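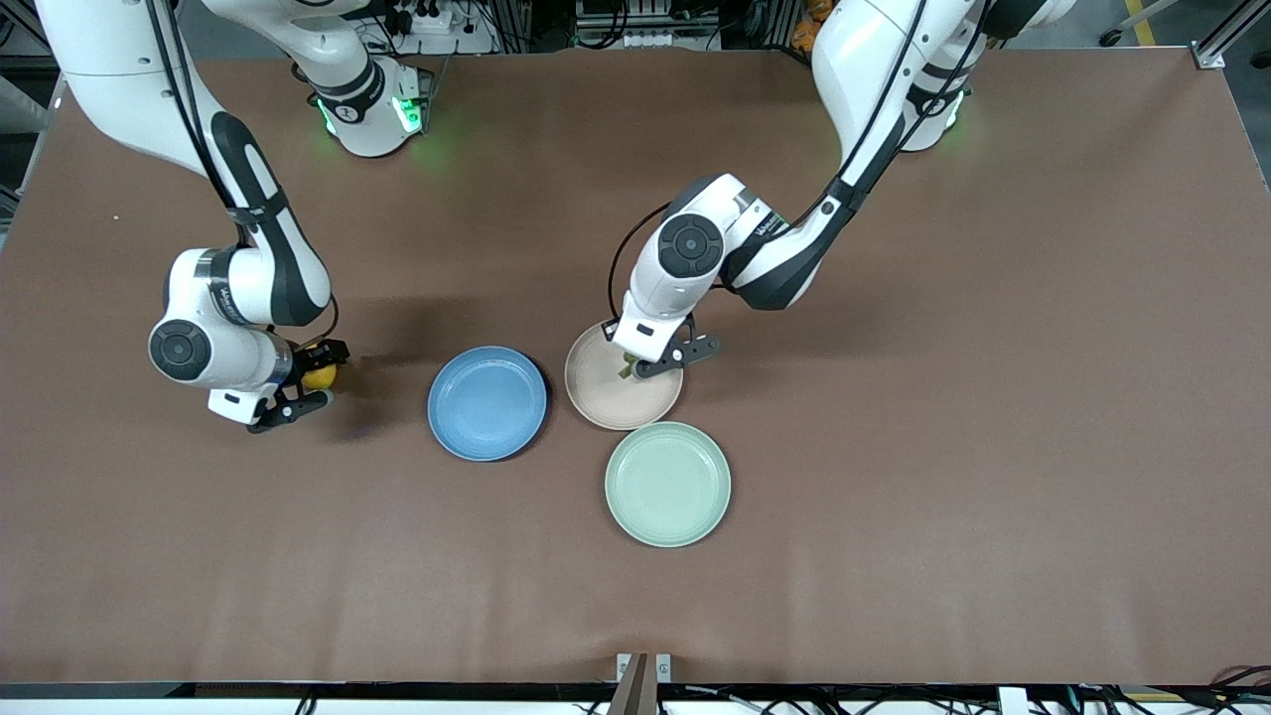 Two arms over three plates, bench side.

The log said 300 clean runs. I read it twice and believed it neither time. Trilent had sold us the arms on a promise, and in December one of them had closed on a sleeve with my wrist in it. Sensor fault, they wrote. Fixed.

"It knows you're there now," said the man from Vikthorpe.

"Does it know what a leaf is?"

He looked at his shoes.
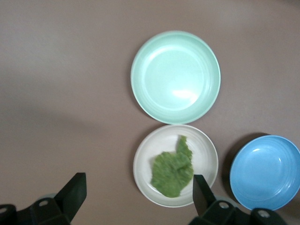 The leaf on the pale plate, fingers open.

I kept my hand on the stop button and told him to run it again.

© Fumari Stories | Contact | Back to top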